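Okay, can everybody hear me in the back? Good. I'm Fotini Rallis, I coach the guards at Daltholm, and I've got the slot right before lunch, so I'll talk fast.

My topic is free throws. I know, I know! You all came for the zone offense guy. But last season we lost 2 games to Komberg at the line, both at home, and I drove back from the second one so mad I missed my exit.

So in the summer I sat down with Stavros Kourkoulas, who played for me years ago and now runs the youth side at Hirkberg, and we threw out our whole free throw practice. (Slow down here. Let them write.)

What we used to do: every kid shoots 100 at the end of practice, all in a row, same basket, music on. They got really good at shooting the 80th one. You never shoot an 80th one in a game.
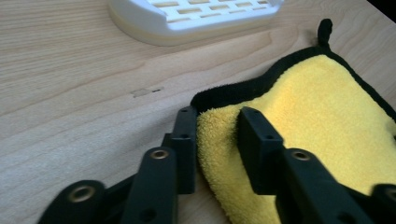
Tabletop with a yellow cloth.

What we do now is pairs. You shoot two, you step off, you run a sprint or you go guard somebody, and you come back and shoot two more. The total over a week is 200 a player, way down from 500, and the kids thought I'd gone soft until they felt their legs.

(Tell the story about the whistle. Keep it short this time.)

Second thing, the routine. I let them pick it. Three dribbles, one dribble, spin the ball, whatever, but once we hit January it's locked and I don't want to see a new one. Stavros is stricter than me on this, he makes his write theirs down on a card. I tried the cards and they all ended up in the laundry.

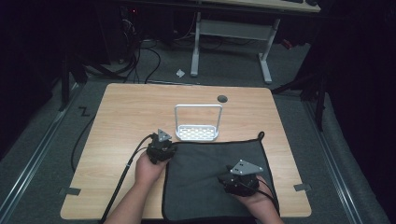
Two hands at work over a dark gray mat.

Third thing, and some of you will hate it: I stopped fixing elbows during the season. If the shot is ugly and it goes in, I leave it alone until spring. I had a point guard with a hitch like a rusty gate, and she was the one I wanted at the line with the clock running down.

(Ask for a show of hands: who still does the 100 in a row? Wait. Don't tease them.)

If you want the practice sheets, come find me at the table by the door, I brought a stack. Questions now, and please, be loud, the fan in here is terrible.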